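Flondska publica la versión 2000 del editor de circuitos de Kekeo

9 de octubre de 2026

El estudio Flondska ha publicado una actualización del editor de circuitos de Kekeo, su juego de carreras para PC. El parche ocupa 600 MB y eleva el límite de piezas por pista a 1572, con un nuevo sistema de carga por sectores que reduce el consumo de memoria en trazados largos.

La herramienta incorpora peraltes variables, edición de la línea de la IA y un validador que comprueba los puntos de control antes de subir el circuito. Las pistas creadas con versiones anteriores se convierten al abrirlas — el proceso no es reversible — y conservan sus tablas de tiempos siempre que no se modifique el trazado.

Según las notas del parche, se han corregido 84 errores. Entre ellos figura el fallo de colisión en los pianos de Mamley, que detenía el vehículo en seco al tomar la chicane por el interior, y la desincronización de los fantasmas en las partidas en línea. 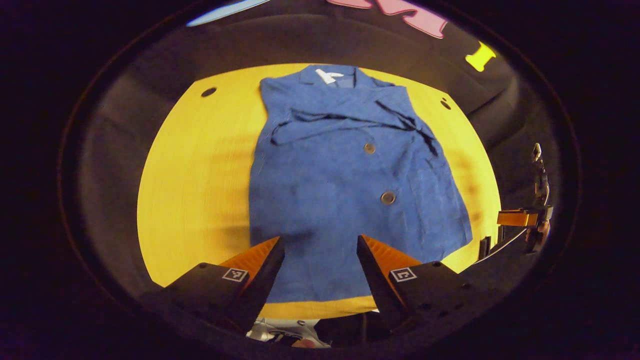
El modo Sakamoto, con turnos de edición para cuatro jugadores, queda aplazado a noviembre. Flondska indica que la sincronización de cambios simultáneos sobre un mismo sector todavía genera conflictos en el servidor. Hasta entonces, los circuitos compartidos solo admiten un editor activo; el resto de los usuarios puede abrirlos en modo lectura y exportar una copia local.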